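The Grovarness Accord
Updated in May, by the reference desk

The Grovarness Accord is a power-sharing pact between the two small republics of Plestex and Makori, which face each other across the Grovarness strait. It set up a joint assembly of 40 members that meets in Vallville, a port town both sides had claimed for generations. For students of international politics it is a wonderful case, packed with odd bargains that somehow held!

Background

Plestex wanted control of the ferry lanes, and Makori wanted the fishing grounds. Both governments had lost elections at home and badly needed a success abroad. Talks broke down 3 times, mostly over who would collect harbor fees, before the foreign ministries agreed to split them evenly.

Terms

The final text runs to 518 articles – a remarkable length for two countries this size – and covers everything from customs stamps to lighthouse repairs. Either side may leave after giving 30 months' notice. The chair of the assembly passes from one republic to the other every spring, and the handover speech must be given in the other side's language (a lovely touch, and always well attended).

Reception

Opposition parties in Makori called the pact a surrender. In Plestex the complaint was that it did too little. Support has been strongest in Vallville itself, where trade picked up quickly.

Comments (2)

straitwatcher: Great read. Could you add a section on the fishing quotas?

molly_k: The language rule is my favorite part too!

Contact | Copyright Grovarness Reference Pages | Back to top
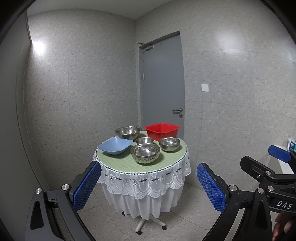

Steel and plastic basins on a small round table.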